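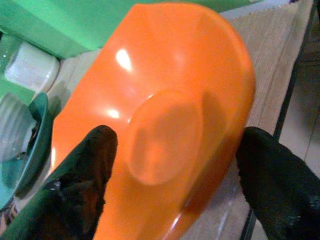

Orange bowl, upside down.

Sat 15 May

The Plornov has a new fork. By which I mean an old fork, bought used, off a bike that was probably nicer than mine. It is steel, it is black where it isn't scratched, and it cost me $59, a figure I've been repeating to people who did not ask.

A bit of background for anyone who wasn't reading in September, when I was mostly complaining about the rain. The Plornov is my do-everything bike: commuting, groceries, the long slow Sunday thing out past Litau. I bought it used with a carbon fork that the previous owner had put on to save weight. I don't know what he did with the weight he saved. I immediately added fenders, a bell, a lock that could moor a ferry, and two water bottles I forget to drink from. What I couldn't add was a front rack, as the carbon fork had no mounts for one, and every clever strap-on solution I tried ended up rotating slowly around the fork leg until it was touching a spoke and making a noise like a playing card.

I lived with that for a good while. Then Jocelyn Kennedy talked me into the Plolorau weekend.

Plolorau is a pass, in the sense that you go up one side of it in the morning and regret it. The sign at the top says 1049 meters. Jocelyn did it last year with full camping gear and described it as "rolling," and she is now a person whose adjectives I check. We're planning to go over it with bags and sleep on the far side. My rear rack already wags like a happy dog with a tent on it, so some of the load has to move forward. Hence the fork.

The first thing to know about buying a used fork is that there are more numbers involved than you would like. You need the right steerer diameter, threaded or threadless, long enough for your frame. You need the length from axle to crown to be close to the old one or your steering goes strange. You need the right brake mounts, and in my case 100 mm between the dropouts, so that I could keep my front wheel with the good hub. I wrote all this on the back of an envelope, lost the envelope, measured everything again, and got a different steerer length. Found the envelope. It was right the first time.

I went to Abeysekara for the steerer cut and the crown race because I don't own the tools and I have met myself. It's the small shop by the bus depot with the tubes hanging from the ceiling. They had the bike for one afternoon. The mechanic pressed the race on, asked how many spacers I wanted above the stem, and when I said "all of them, please," he nodded like a doctor hearing about someone's knees. I'm leaving a tall stack for now. You can always cut more off later, and I'm told the reverse is expensive.
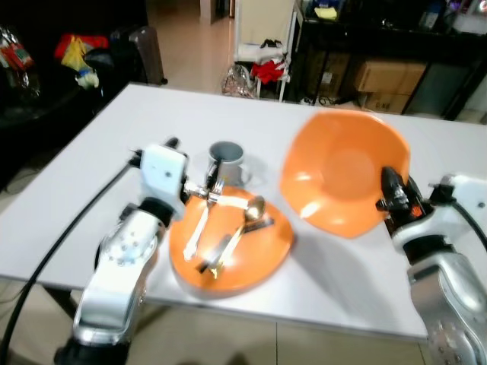
Explaining any of this to someone who doesn't ride is harder than fitting it. Annick Chan came by while I was setting up the brakes and asked, very politely, why a bike needed a fork at all. I explained that it's the part that holds the front wheel, and that it splits in two, and that everything about how the bike turns depends on the shape of it. She said a fork was a silver thing with tines, like the one up there pointing at the gray mug, and that mine only had two so I'd been overcharged. I have no answer to this. I then tried to explain rake, which is how far forward the axle sits from the steering line, and she asked if there was also a shovel. Annick is welcome back any time she wants to hold the other end of a brake cable in silence.

So, how does it ride. Heavier, for a start. I didn't weigh either fork because I don't own a scale and would only have been upset. You notice it when you lift the bike up the front steps and then you don't notice it again until you lift it back down. On the road it's calmer. The carbon one had a nervous streak at low speed, and on the cobbles by the library it used to buzz in a way I felt in my back teeth. The steel one sort of shrugs. I could be imagining that, having paid for it, but I rode the cobbles twice to be sure and then a man on a bench asked if I was lost.

With the rack on and nothing in the bags it's fine. With the bags loaded it's a different animal, and the animal has opinions about parking. The front wheel flops over the second you let go of the bars. I dropped the bike against my own gate nine times before I worked out that you lean the saddle on things and leave the front end alone. There are little springs you can buy to hold the wheel straight. I've decided I don't need one, and I expect to own one by the end of the month.

Once you're moving it's lovely, though. Low bags up front make the whole thing track like it's on rails, slow rails, rails that are a bit late for work. Out of the saddle it feels odd and you have to rock it deliberately. I've stopped getting out of the saddle, which Jocelyn says will be interesting on Plolorau.

Still to do: the front fender doesn't fit anymore, because the stays now run into the rack. I can bend the stays or I can use longer bolts with spacers. I've bought the bolts. They're the wrong thread. I also need to check the headset after the first proper ride, since a new race beds in and comes slightly loose, and I'd like that to happen in the flat bit near Litau and not on the way down from anywhere.

The carbon fork is in the hall, wrapped in an old towel, if anyone wants it. No rack mounts. Very light. One previous owner who cared about that and one who didn't.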